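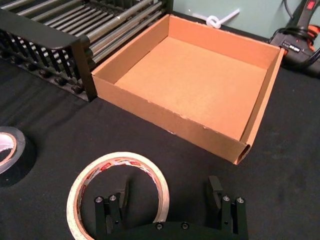
## Packing bench: trays, tape and returns

From March the packing bench at Rulside will use shallow open trays for small orders. The full-height cartons stay on the shelf for anything taller than a hand's width. The trays are plain corrugated cardboard with no lid, and they come to us from Karabulut in bundles of 21.

Please reuse trays where you can. A worn or fuzzy rim is fine, and so is an edge that has started to curl, as long as the walls stand up without being held. If the floor sags when you lift the tray by two corners, flatten it and put it in the recycling cage by the side door.

Tape has caused a few mix-ups, so a reminder of what goes where:

- Masking tape is for labels and for bundling light parts. It should peel off without tearing the board.
- Black electrical tape is for cable ends only. Please don't close cartons with it.
- Brown packing tape is kept in the drawer and is for sealed cartons going out by courier.

Lay rolls flat when you put them down. Two of them rolled off the bench last month and ended up under the racking, where they stayed until the floor was swept.

The cloth on the bench top is there to stop finished parts from getting scratched. Shake it out at the end of the shift and check it for staples. Don't cut on it. The cutting board hangs on the hook next to the scale.

Orders for Osden go out at 4 in the afternoon and need to be in their trays by 3:30. Eris orders can wait for the morning pickup. We packed 54 small orders for the two of them in the last week of the month, and most went out on the first collection.

If you are down to the last bundle of trays, write it on the reorder sheet by the scale. New bundles normally take two working days to arrive.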